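Boards > Australian music > Collecting and discography

Thread: Skatetti – which version of the second album is the real one?

harbourline
Joined: March 2014
Posted July 2021

I've been putting together a discography page for Skatetti and I'm stuck on Ramley, the second album. I have two CDs with the same catalogue number and they don't match. One runs 53 minutes and has 12 tracks. The other runs 64 minutes, has the same 12 tracks listed on the back, and then two more that aren't listed anywhere. The mixes also sound different to me on tracks three and seven. The drums are further forward on the long one.

The booklet credits production to Lorcan Moriarty on both. Label is Rerko on both. The matrix numbers are different but I can't make sense of them.

Does anyone know which came first?

tapehead_geelong
Posts: 2,108

The 53 minute one is first. I bought it the week it came out, from the merch table, and it had no extra tracks. The longer one turned up in shops later, when Rerko got proper distribution.

The extra two are from the Waweru EP, which was meant to come out between the first and second albums and never did. They just tacked them on the end.

mollusc
Posts: 340

Disagree with that. The Waweru songs were always planned for the album. Wen-hsiung Man played bass on them and he'd left the band before the rest of Ramley was recorded, so if they were an afterthought it's odd that he's credited in the booklet of both versions. Have a look at page four. He gets "additional bass" on the short one, where he doesn't play a note.

tapehead_geelong
Posts: 2,108

He plays on track nine. It's an older recording with new vocals over it.

mollusc
Posts: 340

Is that written down somewhere or is it what you can hear?

tapehead_geelong
Posts: 2,108

What I can hear. He played with a pick and Dennis Ogola never did. Listen to the second verse.

harbourline
Thanks both. I had track nine down as Ogola on the page so I'll put a query next to it for now. Bootleg listings don't help, I went through the live sets and it isn't played before the album tour on any I have.

Still sorting the rest of it out. A few pictures:
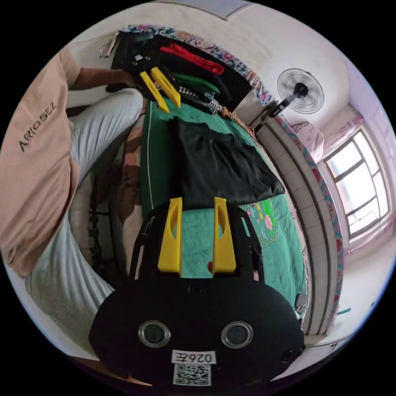
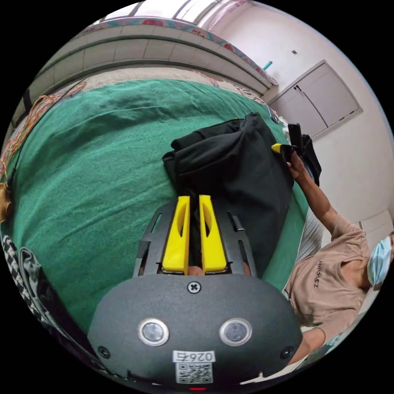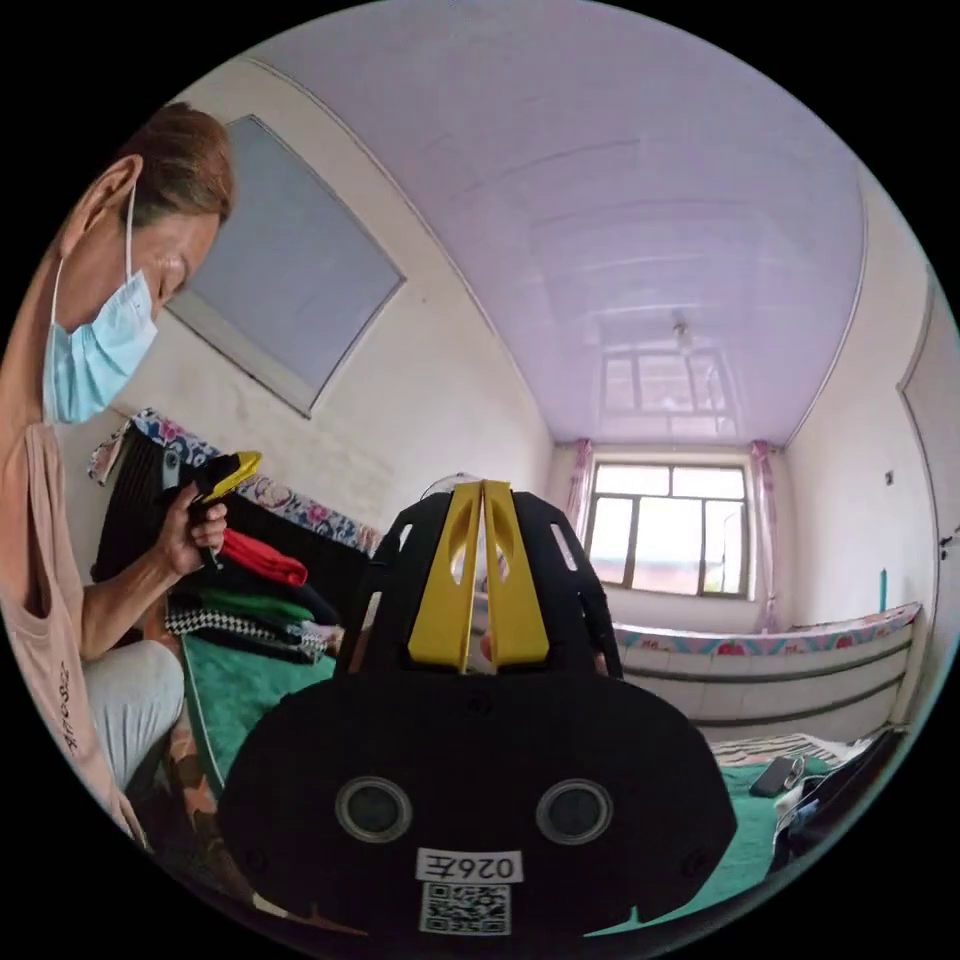
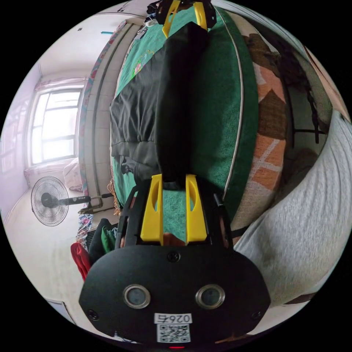
Bedroom, green bedding, all four.

dropD_dave
Posts: 77

Coming back to the mixes. I've got the long version and a promo cassette, and the cassette matches the long version on track three. Same forward drums, same bit of studio chatter before the count-in. Promos usually go out ahead of release, so I'd say the loud-drums mix was done first and the 53 minute CD was a remix. That would make the long one closer to what the band handed in.

tapehead_geelong
Posts: 2,108

Promos went out for the reissue too. Is there a date on the cassette?

dropD_dave
Posts: 77

No date. It has a typed J-card with the track list and a phone number for Rerko. The number has eight digits if that narrows it down.

mollusc
Posts: 340

It does a bit, but Rerko only started after the eight digit changeover, so no.

kelpie_fan
Posts: 1,455

I saw them on the Ramley tour, third on the bill at a uni bar, and Lilian Kinyua said from the stage that the record was being "done again" because they weren't happy with it. I took that to mean they were re-recording it. Could have been the mix. This was before I could find the album in any shop, but I was living in Hobart so that doesn't say much.

Still one of the better live bands I've seen from that period. The album versions are too tidy, whichever mix you have. "Long Paddock" in particular had a trombone part live that went for minutes and on the CD it's eight bars.

harbourline

Do you remember whether they had CDs for sale that night?

kelpie_fan
Posts: 1,455

T-shirts and the first album. I bought the shirt. I don't remember seeing Ramley there.

tapehead_geelong
Posts: 2,108

Then you saw them before I did. It was on the table when they played the Barwon Club, and that was the 53 minute disc. Mine is signed by Kinyua and Tiago Bastos, so I'm certain I haven't mixed up two copies.

mollusc
Posts: 340

OK, I'll give you that the short one was sold first. That doesn't tell us which mix was finished first, and those are two separate questions. Dave's cassette could still be the earlier mix. If Kinyua was saying on stage that it was being done again, there must have been a version they weren't happy with, and the cassette might be it.

What's the running time of the cassette?

dropD_dave
Posts: 77

Haven't timed it. The shell says C68, which I've never seen before or since, so probably loaded to length at the duplicator. The Waweru songs are on it, end of side two, and they are listed on the card.

mollusc
Posts: 340

Listed! That's what I've been saying. They were part of the album.

tapehead_geelong
Posts: 2,108

Or it's a promo for the reissue with the bonus tracks on it. Both of those fit a cassette with no date on it.

spindle
Posts: 19

On the matrix numbers in the first post. If the string starts with the catalogue number and then has a dash and a digit, the digit is usually the glass master. A higher digit is a later cut. Could you post what's on both discs? Leave out the barcode-looking part, it's only for the plant. Check the inner ring as well for an IFPI code. If the two discs have different codes they were moulded at different plants, and that would fit with the change of distributor.

harbourline

Short disc: RRK 6 – 1, and no IFPI code that I can find.
Long disc: RRK 6 – 3, with an IFPI code on the inner ring. It's very faint and I'm not confident of the last two characters.

spindle
Posts: 19

So the short one is the earlier cut, as far as the glass master goes. There should be a 2 out there as well. It may have been rejected and never pressed, or it may be a third version.

tapehead_geelong
Posts: 2,108

Thank you.

dropD_dave
Posts: 77

A number 2 with the loud drums and no bonus tracks would be interesting. Does anyone have a copy from the distributor's first batch? The spine on those is meant to be white where the others are cream.

kelpie_fan
Posts: 1,455

My brother's has a white spine. He's in Whyalla and not quick with email, but I'll ask him to read me the ring.

harbourline

That would be very helpful. In the meantime I've changed the page to list them as two pressings, short one first, with a note that the order of the mixes isn't settled. Track nine bass is down as "Ogola or Man". I've listed the cassette separately under promos with no year.

mollusc
Posts: 340

I'd put Man first on that, if Tapehead's right about the pick.

tapehead_geelong
Posts: 2,108

Put them in whatever order you like, but add that the booklet gives Man "additional bass" without a track number. People can check that for themselves.

harbourline

Added. Dave, if you get a chance to time the cassette, side one and side two separately, I'll put that in too.

dropD_dave
Posts: 77

Will do. The deck needs a belt first.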